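Warum ich meine Vokabeln wieder mit der Hand schreibe

Seit elf Jahren lebe ich in Deutschland, und noch immer lerne ich jeden Morgen neue Wörter. Lange Zeit habe ich dafür die App Mokano benutzt. Im Februar zeigte sie mir an, dass ich 1.791 Wörter gelernt habe. Ich war stolz, aber beim Bäcker fiel mir das Wort für „Krümel“ nicht ein.

Darum habe ich mir ein Heft gekauft, mit 127 Seiten, und schreibe jetzt jeden Tag fünf Wörter hinein. Links steht das Wort mit Artikel, rechts ein Satz, den ich selber gebildet habe. Das geht langsam, und meine Schrift ist nicht schön.

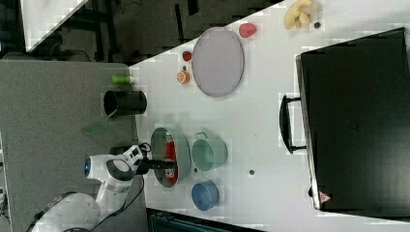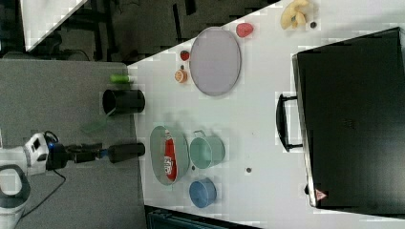 Am schwersten sind für mich die Wörter, die man als Kind lernt. In meinem Beruf kenne ich die langen Fachwörter, doch in der Küche muss ich oft mit dem Finger zeigen. Eine rote Flasche, die auf einem Teller liegt, kann ich inzwischen ohne Mühe beschreiben, aber wie nennt man den kleinen Griff an einem Topf? Ich habe „Henkel“ ins Heft geschrieben und dazu den Satz: „Der Henkel ist zu heiß für meine Hand.“ Auch „Erdbeere“ steht jetzt dort, weil ich sie jahrelang mit nur einem e in der Mitte geschrieben habe.

Die App habe ich noch nicht gelöscht – im Zug ist sie praktisch. Aber die Wörter aus dem Heft bleiben bei mir länger. Nächste Woche beginne ich mit den Werkzeugen, dort verwechsle ich noch immer „Zange“ und „Zwinge“.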